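How to Plan a Budget for Hand-Held Gripper Equipment

Before requesting quotes, departments should write down the tasks the equipment is expected to cover. Handling kitchen tools on a tabletop places different demands on the fingers and pads than moving cartons, and the task list determines most of the cost that follows.

Step 1. Set the number of units. Two-handed work requires 2 grippers per station. The Skitton site ordered for single-handed work and had to place a second order in July – at a higher unit price.

Step 2. Separate the purchase from the running costs. Finger pads, screws and brackets should appear on their own line. Allow some 50 dollars per station each month for these parts.

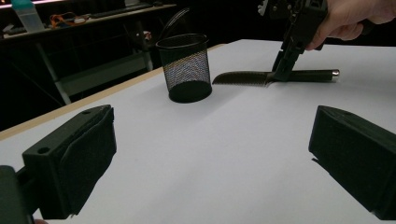
Step 3. Budget for the work surface and the objects. A plain table and a set of ordinary household items are sufficient for most tasks. A limit of 600 dollars per station is suggested, including lighting.

Step 4. Compare suppliers on equal terms. Ask both Gralten and Bomilden to state delivery time, warranty period and the price of replacement fingers. Quotes that leave out any of these should be returned for completion.

Step 5. Submit the completed form to the Suvarna purchasing office. Allow 8 working days for review – longer if the request includes items from more than one supplier.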